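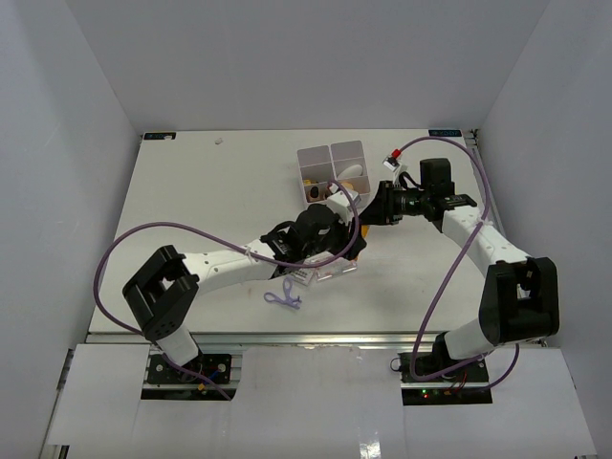
# Dogar Bench Brush and Pan

A brush and a dustpan, sold together, for people who have been cleaning their work table with the side of their hand.

The Dogar is made by Zeltden at the Kindadcombe works, where Hendrik De Graaf spent most of a year arguing over bristles. Stiff ones move metal filings and scratch paint. Soft ones are kind to paint and push the filings around in a circle. He settled on a mix, soft at the outside and firmer in the middle, and would like it known that he was right.

## What you get

- Bench brush, beech handle, mixed bristle
- Steel pan with a rubber lip
- Two hanging loops, one of which you will lose
- A spare lip for the pan

Price for the set: $29. Refill bristle heads are sold in packs of 2.

## Where it works

Flat tops, mostly. Painted boards, laminate, sealed wood, and the odd kitchen counter when the good cloth has gone missing. The narrow end of the brush gets in beside rails and fences, where crumbs go to retire. 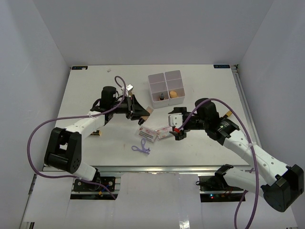
*White tabletop with a silver aluminum rail down the right side.*

It is less happy on carpet, wet concrete and dogs. We mention dogs on account of our returns desk.

## The lip

Every dustpan leaves a thin line of dust at the front edge. You back up, sweep again, and get a thinner line. Ours leaves a line too, but the rubber lip lies flat enough that you can stop after the second pass with some self-respect. If it curls, leave it in warm water for 4 minutes and press it under a book. Any book will do. Laiba Bajwa in our repairs room uses an old Surorgate parts catalog, and it has never been so useful.
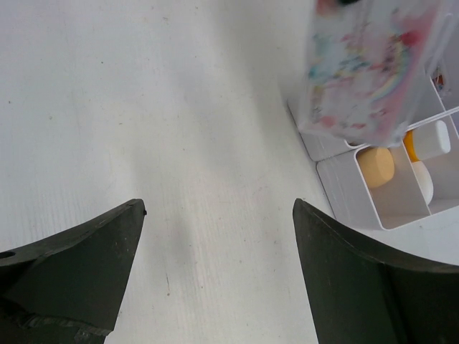
Pale surfaces show everything, so sweep toward you in long strokes and keep the pan below the edge of the table. Short strokes flick. Wash the brush in soapy water when it starts putting back more than it takes, then hang it bristles down. Standing it on its bristles gives it a permanent lean, like a hat somebody sat on.

## Guarantee

The handle and pan are covered for 2 years. Bristles wear out, as bristles do. Write to Mohsin Bangash with your order number and a short account of what happened. He reads the long ones too, but slowly.

The next batch ships in August.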